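# 4. Gathering Grasp Examples from a Mixed Bin 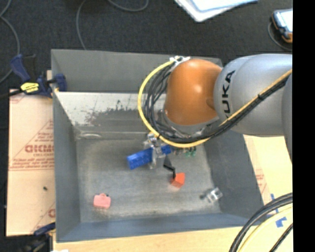
**Figure 3.** The arm over the gray metal bin during collection, with the gripper at the blue block. Small blocks and toy pieces lie on the bin floor.

**Section category: Data collection**

The grasp examples used to train Nanent were gathered on a single station, which we call Fidport. It consists of an arm, a gripper, a metal bin clamped at its left side, and a fixed camera that looks down into the bin (Figure 3). The camera does not move between attempts, and its view takes in the bin floor as well as part of the surface next to it. We kept the area outside the bin in the training images. An earlier version of the data, collected in April, used images cropped to the bin walls, and the model trained on it did worse when the bin was shifted by even a small amount.

### 4.1 Objects

We used 22 objects. They are small enough to be held between the fingers and differ in shape, color and surface. Plain blocks make up part of the set. The rest are toy pieces and odd parts with handles, bends or open ends, such as the pink piece shaped like a small suitcase at the lower left of the bin in Figure 3. A few objects have bright or clear surfaces, and these gave the most trouble when we labeled the images. We left them in the set and marked their labels as uncertain where two labelers did not agree.

Objects were not placed by hand one at a time. An operator tipped a tray of them into the bin and left them where they came to rest. Pieces that landed outside the bin were returned to the tray and used in the next fill.

### 4.2 Procedure

Each fill of the bin was followed by 20 grasp attempts. For each attempt, the control program Gindido picked a target point and a gripper angle, moved the arm down, closed the fingers and raised the arm. If an object was held, the arm carried it to a random point over the bin and let go. The layout therefore changed a little after every successful grasp, and we did not need to refill the bin as often as in our first trials.

An attempt was stored as one image taken before the arm moved in, one taken at the point of closing, the target point and angle, and a label of held or not held. The label came from the finger gap after lifting. Thin objects could be missed by this test, so an operator checked every attempt with a small gap against the camera images and corrected the label where needed.

The cables that run along the arm cover part of the workspace when the arm is low. In Figure 3 they loop past the gripper and hide some of the pieces behind them. For this reason the model receives only the first image as input. The closing image is used for checking labels and is never shown to the model.

### 4.3 Amount of data

The final set holds 3610 attempts. We removed attempts in which the arm stopped early or an image failed to save, and these are not part of the total. The remaining attempts were split by fill, so that all attempts from one fill went to the same part of the data. Splitting by attempt would have put nearly identical layouts in both training and test.

We trained 3 models on the same split with different starting weights. The comparison method, Rotich, was trained on the same images and labels. Results for both are given in Section 5.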